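Paper cups for seed starting, hole or no hole?

sangchau_8
Starting peppers indoors in November under lights. Last year I used cell trays and lost a third of them to damping off. I want to switch to paper cups. Do you punch drainage holes or water from below?

D.Arboleda
Holes. One 1/4 inch hole in the center of the base, then bottom water for 30 minutes and drain. Without a hole the lower inch of mix stays saturated and the roots stop there.

Yen D.
Disagree on one large hole. Mix washes out of it. I use four small ones near the rim of the base.

D.Arboleda
Mix only washes out if you water from the top. I ran 305 cups last season with a single hole and did not lose any mix worth measuring.

hanh_than
Cup lining matters more than hole count. Uncoated cups go soft at the seam well before transplant. Coated ones hold up, but you have to peel them off at planting — roots will not get through the lining.

Yen D.
Agreed on the lining. The Okow mix also holds more water than Gasard, so cut back if you use it.

sangchau_8
Thanks. The cups I have are white with a floral print, ordinary paper. No idea if they are coated.

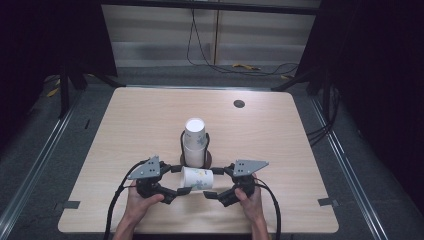
Re: Paper cups for seed starting, hole or no hole?

hanh_than
Fill one with water and leave it until Friday. If the seam is still firm, it is coated well enough for peppers.

D.Arboleda
And punch the hole after that test, not before.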